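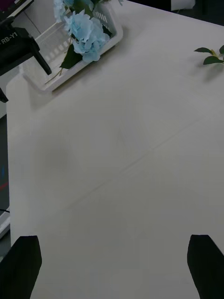

Missed appointments at a GP surgery cost money whether or not the clinician finds other work to do in the slot. My project looked at one group practice, Ratuvgate, and asked whether a change in how patients were reminded made any difference to the number of slots lost. I worked from printed appointment lists, sorted by clinician and laid out in order of date. A broad white tabletop, evenly lit, is the best place for that kind of sorting, and most of the first month went on it. The data had no names in it. Each line gave the type of appointment, the time of day, the patient's age band and whether they attended.

The practice used a letter and a phone call until November, when it moved to a text message system called Fistent. I compared the weeks before the change with the weeks after it. The full set came to 1017 booked appointments. I left out home visits and anything booked on the same day, as these patients would not normally get a reminder under either system.

Results

Of the 1017 appointments, 155 were missed. The rate was higher for nurse appointments than for doctor appointments in both periods. Early morning slots were missed more often than those after 10 am, and this did not change with the new system. The fall in missed appointments after the switch was small. It was clearest in the working age bands and hardly there at all in the oldest band, where attendance was already good.
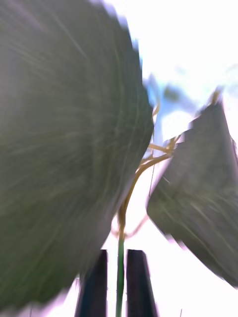 Staff time

The practice manager let me look at the reception log. Under the old system, calls were made in the afternoon by whoever was free, and the log was not always filled in. I could use 22 afternoons where the entries were complete. The calls took up more of the shift than I had expected, mainly because of repeat attempts to the same number. Fistent sends its messages without anyone at the desk being involved, but reception then has to deal with replies.

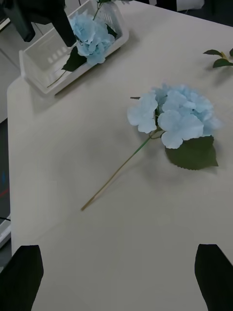
Replies were the part the practice had not planned for. Patients wrote back to ask for a different time, or to ask about test results, and the system did not sort one from the other. Prurkalex, the older booking software, also does not take a cancellation from Fistent directly, so each one is typed in by hand. Tsz-kin Yang, who supervised the project, suggested I count this as a cost in its own right, and I have done so in the second table of the appendix.

I also sent a short questionnaire to 200 patients. The return was poor and I have used the answers only as background. Several people said they would rather have the call.
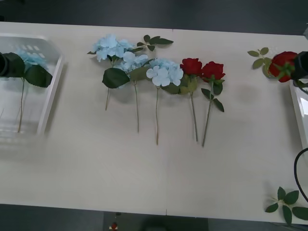
Limits of the study

One practice is not enough to say much about others. The two periods fell in different seasons, and winter illness may have affected attendance either way. I used the Wu method for comparing the two rates, as taught in the second term, and it assumes each appointment is separate. Some patients had several, so the true uncertainty is wider than the figures in the appendix suggest. A longer run of data from the same months in two years would deal with the season problem, and the practice has agreed to keep the lists for whoever takes this on next.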